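4.2 Upkeep of the hand-held grippers 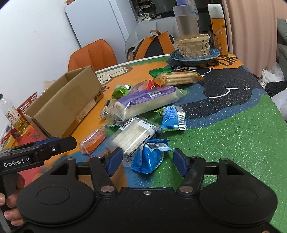 The claim most often made for hand-held grippers is that they need almost no maintenance. There is no arm to calibrate, no controller cabinet and no safety fence, and the person holding the tool supplies the motion. We think this is only partly right. The parts that wear are the same parts that wear on any two-finger gripper, and they are now handled by people who were not trained to notice the wear. At the Remgate site we kept a maintenance log from February onward, and this section reports what it contains and what we believe can be drawn from it.

Each operator worked with a pair of tools, one in each hand, on household sorting tasks. The objects were packaged snacks, bottles and similar small goods, set out on ordinary tables. Packaged snacks are an awkward choice for judging finger condition. A wrapped wafer pack will tolerate a badly seated pad, since the wrapper creases and gives the finger something to hold. A smooth bottle will not. Sites that sort mostly soft packets should therefore expect to find pad faults late, and a low drop rate on such a site says little about the state of its tools.

Setup. The procedure supplied to us by Trukico, the integrator, asked for a zero check at the start of every session: close the fingers fully, read the opening value, open them fully, read it again. We followed it. We also repeated the closed reading at the end of each session, which the procedure does not ask for, and this second reading turned out to be the more useful one. Tools that passed at the start sometimes failed at the end, and under the supplied procedure the fault would have been assigned to the next day's work. The limit we used was 2 mm of disagreement between the fingers. We have no strong argument for that number. It was the smallest value the operators could confirm with a feeler gauge without arguing over it.

Finger pads. The rubber pads were replaced on a fixed schedule of 12 sessions. The schedule came from Trukico and we were not shown the data behind it. Our own log does not support it very well. Some pads were clearly glazed well before the schedule called for a change, and others came off looking fit for further use. The difference seemed to follow the table covering more than the hours worked. Operators who dragged the fingertips over printed cloth or bare board wore out the lower edge of the pad first, and that edge is hard to see while the tool is being held. We now ask that pads be inspected from below with the tool laid on its side. A dull, flat band along the tip is enough reason to change both pads, even when only one shows it.

Pads were wiped with a damp cloth between sessions. Barta, a surface cleaner recommended to us early in the project, was dropped after operators complained that the pads felt slick for some time after its use. We did not measure this. It may have been a matter of using too much.

Pivots and screws. Most unscheduled stops came from loose fasteners at the finger pivots. The usual sign was a finger that could be rocked sideways by hand while the tool was closed. Tightening the screw cured it every time, and in most cases the play returned. Thread locker slowed the return but made the next pad change harder on tools where the same screws had to come out. We know of one tool on which a pivot was overtightened until the finger dragged, and its opening values for that session were unusable. The operator had noticed nothing wrong, which should worry anyone who relies on operator reports as the main check.

What the log can and cannot show. Over the whole period we recorded 628 sessions. Of the tools in use, 3 accounted for the larger part of the repair entries. It is tempting to call these bad units and leave it there. However, they were also the tools assigned to the operators who wrote the fullest notes, and we cannot separate the two effects. A later exchange of tools between operators was too short to settle the question.

The Fakodeo software flags a session when the two fingers disagree for a sustained period. We had hoped this would replace the manual reading. In practice it caught stuck fingers and missed loose ones, as a loose finger reports a perfectly sensible value while pointing somewhere else. We have kept the manual reading and would advise other sites to do the same until a flag exists that has been tested against deliberately loosened pivots. We are not aware of such a test, and the one we planned was not carried out.

Figure 4. Two-finger hand-held gripper with blue rubber finger pads, held open around a snack packet.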